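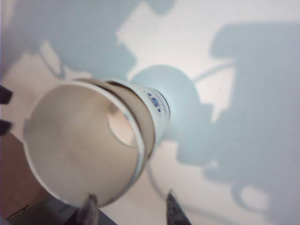
Paper cups, one inside the other. September.

Director's Diary: The Kozma Map Collection

The month opened with the transfer of the Kozma maps from the Setow depot to the reading room on Urnen Street. The collection comprises 258 sheets, most of them property surveys of the lower valley, together with 12 bound volumes of field notes. Norbert Somogyi supervised the loading at Setow and traveled with the second van. All items were received before 4 p.m. and entered in the accession register the same afternoon.

One sheet, a survey of the Lemano water meadows, arrived with a tear along the central fold. The depot's condition report lists the tear, and no claim will be made. Marlene Toledo has placed the sheet between boards until it can be repaired. She advises that the linen backing should stay in place, as the paper beneath it is too thin to be handled without support. I have approved this course.

The numbering of the collection has taken more of our time than I had hoped. The family used one system, the depot used another, and a third set of numbers in blue pencil appears on 200 of the sheets with no explanation. Barnabás Gulyás believes that the blue numbers refer to drawers in the surveyor's own office. He has asked for a week to compare them with the field notes, and the request has been granted. Until he reports, the depot numbers will remain in use and readers should quote them when ordering. 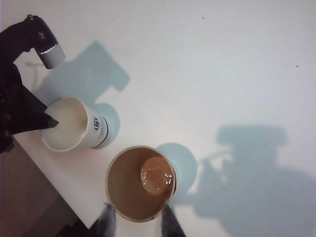 The reading room rules were last revised in 2000 and say very little about large maps. A draft of new rules was circulated this month. Readers will be limited to one oversized sheet at a time, pencils only, and tracing will require written permission. The present wording on food and drink is also weak, as it forbids "meals" and leaves the rest to good sense. A paper cup of the kind shown standing on a white tabletop would, strictly read, break no rule at all. The draft therefore names drinks of every sort and moves them to the front hall. Comments on the draft are invited from registered readers and may be left at the desk.

Vichien Wongsuwan has raised a fair objection to the limit of one sheet. Many of the surveys were drawn in pairs, with the boundary line running from one to the other, and a reader who cannot lay them side by side cannot follow the line.
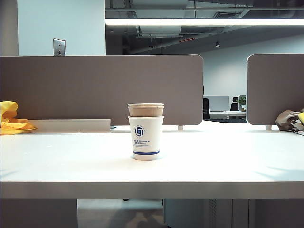

He proposes that paired sheets be treated as a single item, provided that a member of staff sets them out. I am inclined to agree, and the wording will be changed before the draft goes to the board.

Ferhat Değirmenci called in the late morning to measure the north wall for the new map cabinets. The wall is sound, but the heating pipe runs lower than our plans indicate, and the bottom drawers will have to be shallower than those ordered. A revised estimate is expected. The meadow survey goes to the repair bench tomorrow at 9 a.m., and the reading room will open an hour late.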